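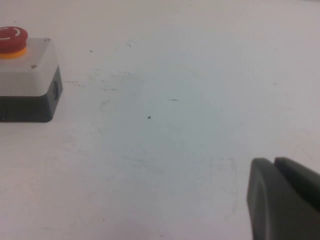
E-stop on the bench, across from the gripper.

Monday, February 14, 2022
Orker team notebook, Badby robotics club. Written by Hemant Chaturvedi, corrections welcome in the margin.

Best session since the fall! We came in with a list of 8 things and got through 5 of them, and the one I was dreading (stop chain) went the quickest.

Started with the e-stop. Akash wants the rule to be that no one jogs the arm unless a second person is sitting within reach of the red button, and I'm fully on board. We tested it from standstill, then from slow jog, then with the arm coming down toward the table at competition speed, which made both of us hold our breath a bit. Stopped every time. Reset is twist, release, then clear the fault on the laptop, in that order. I did it in the wrong order twice and had to restart the program, so I'm writing it here where I'll see it.

After that, teaching poses. The Sturnach task this year is button pressing: the judge calls a color, the arm goes over, presses the right one, backs off. Sounds like nothing until you try it. A closed gripper makes a pretty good finger, but the approach has to be straight down or the tips skate off the cap. We now have a hover pose saved as HOME_B, 125 mm above the table, and from there I can get to all the buttons without the elbow doing that awful flip.
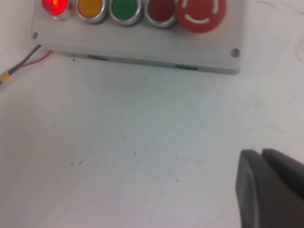
Yellow and green are the easy ones. Dark red is harder, as it sits right beside the big mushroom head and a sloppy approach could catch the stop instead. Akash's idea is to come in from the green side and offset the target a little to the left. I love this, it's so simple! First try was clean, second try landed on the bezel, then we fixed the tool length (I had typed it in wrong, sorry) and it was good for the rest of the afternoon.

Color detection is the other half. The red lamp and the dark red button still get mixed up when the lamp is lit. Threshold of 231 on brightness splits them on the pictures we saved today, but I don't trust it until we've tried it with the blinds open.

Still to do:
- blinds open test, see above
- press depth, currently by feel, needs a real number
- tape down the wires so the box doesn't get dragged
- wipe the table, the detector picked a speck as a target once
- print the reset order and stick it by the laptop

Regional round is in April. Akash has the key next time and wants to start with dark red, ten presses in a row.

[Margin, A. Nautiyal: make it twenty. And the offset goes in the config file, please, not in the script!]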